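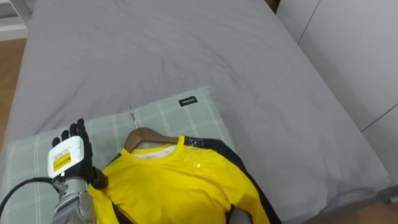
I have spent most of September thinking about sleeves. My aunt Nighat Bugti has been teaching me to mend clothes properly over video calls, and I am completely hooked. I started because I'd put my elbow through a cardigan I love, and I didn't want to bin it. Now there is a basket of other people's jumpers by my chair and I keep asking friends if they've got any holes.

The first thing she made me do was practise on an old tea towel. I wanted to go straight to the cardigan, obviously. She said no, and she was right, my first darn looked like a squashed spider. You run your threads up and down first, close together, leaving a tiny loop at each end so it can stretch a bit, and then you weave across, over one and under one, and on the way back you do the opposite. It's so simple! I did it wrong for two evenings. I kept pulling the thread tight at the end of every row and the whole patch puckered up like a drawstring bag.

By the fourth go it was lying flat, and I held it up to the screen and she clapped.

The cardigan is a soft oatmeal wool and I couldn't match the colour, so in the end I gave up and used a rusty orange from a little shop called Abbasi, down by the bus station in Dendlow. If you're anywhere near, do go in. It's narrow and dark and the wool is sorted by nothing I could work out, but they'll sell you a small card of mending yarn so you don't have to buy a whole ball. I came home with five cards and a darning mushroom. The mushroom goes under the hole and holds the fabric up in a nice curve while you stitch (I'd been using a satsuma before that, and it did get sticky).

So now I have an orange elbow, and I love it. I've had more nice comments about that elbow than about anything I've bought new in years.

T-shirts are a different thing altogether. Jersey curls and slides about, and if you use an ordinary sharp needle you can snag the knit and end up with a little ladder next to the hole you were trying to close. Get a ballpoint needle. For the tiny holes you get at the front, just above where your jeans button sits, I iron a scrap of very thin stretchy interfacing on the inside and then catch the edges together with one strand of thread. Press it afterwards under a damp cloth. You have to look hard to find it.

Collars I'm still scared of. Nighat turns them: she unpicks the whole collar from a shirt, flips it so the worn side is hidden underneath, and sews it back on. She did this for years when she lived over in Emotlow and took in work from the neighbours, and she can do one while watching the snooker. I've unpicked one. It's in a freezer bag, in two halves, waiting for me to be brave.

One thing I would change if I were starting again is the light. I did my first few repairs in the evening under the big lamp and couldn't tell navy from black, so there is a pair of school trousers out there with a very blue hem. Now I do anything dark before lunch, by the kitchen window, with a cup of tea just out of elbow reach.

Next up is a moth-nibbled scarf, and I counted the holes this time because I wanted to know what I was in for. There are 53! I'm going to do every one in a different colour, and I'll post how it's going once I'm past the fringe.

If you've got a tip for thumbholes in gloves, please leave it in the comments, I'm stuck.

Contact | © Serau | Back to top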